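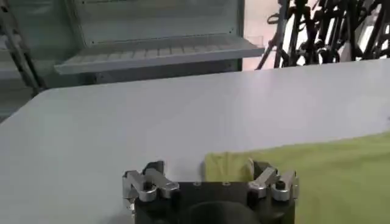 New house rules for two-arm cloth work at Urkstead

The robot workshop at Urkstead has published a set of written rules for tasks in which two arms handle the same piece of cloth. The rules were prepared together with the software company Prokopenko and take effect in March. They apply to every table in the building, and to visiting teams as well.

Until now each team kept its own habits. One team stopped both arms whenever a person came near the table, another stopped only the arm on that side. People who moved between teams had to learn the procedure again each time, and the logbooks could not be compared.

"Folding looks like a gentle job, and for this reason people become relaxed," said Bohdan Bilyk, who led the writing of the text. "The cloth is soft. The arm is the same arm that we use for other work, and it should be treated in the same way."

The document is 15 pages long. Its first part deals with the space around the table. Only the cloth for the current task may lie on the table top, and tools, cups and phones must be put elsewhere before the motors are switched on. Camera stands must be placed outside the reach of both arms, and their feet should not be moved during a run. If a stand is knocked, the run is stopped and the cameras are checked again before work continues.

The second part is about the grippers. When two of them work on one cloth, the operator must set a smallest permitted distance between them, and this value is written in the log before the first run.

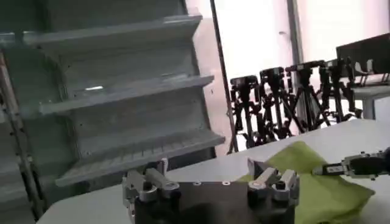
The distance may be made smaller for a particular fold, but two persons must agree to it and both must sign. A gripper that has touched the other one, even lightly, is taken out of use until its fingers and screws have been inspected. The limit for closing force is also fixed for each kind of fabric, and the operator is not allowed to raise it in the middle of a session.

The rule that caused the most discussion concerns failed folds. Some operators were used to reaching in and straightening the cloth by hand while the arms waited. Under the new text this is permitted only when both arms are in the stopped state and the stop has been confirmed on the screen. After that, 5 seconds must pass before a hand goes over the table. Several people at the Wumgate site, where the rules were tried first, found this slow. Bilyk said the waiting time had been kept after the trial, but it will be looked at again in the autumn.

There is also a part about records. Every attempt must be kept, including the bad ones, with a short note on what the operator saw. Deleting a failed attempt is treated as a breach of the rules. The trial at Wumgate covered 38 sessions, and the notes from them were used to correct the wording of the checklist.
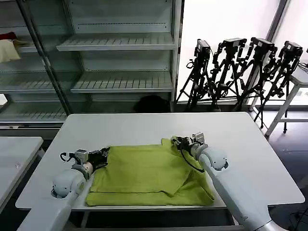

Two arms at work on a folded cloth, with cameras on tripods behind the table.

Operators who want to work alone with the two-arm tables will need to attend a training of 2 hours and complete a supervised session. Those who already have the older permit may continue until the end of the spring, and then they must renew it.

A shorter version of the rules, printed on one sheet, will hang beside each table. The workshop in Oltbridge has asked for a copy and is considering the same text for its own tables, with changes for heavier fabrics. Comments on the rules can be left at the front office in Urkstead or sent through the staff page.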